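Open days reward the wrong number. At Koruneo's demonstration in September, Ursina Moser quoted 1000 cycles for the hand and moved on. Failed grasps were left out. 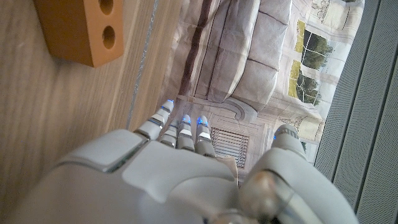 A cycle count measures wear. Buyers need the failure rate, by object and by surface. The stand had a pale wooden surface, a brick with round holes and a creased print of a living room. A printed sofa tests nothing about grip. Blue lights at the fingertips are equally silent on force. Koruneo should publish its failure log before the next open day, with the test objects listed by weight.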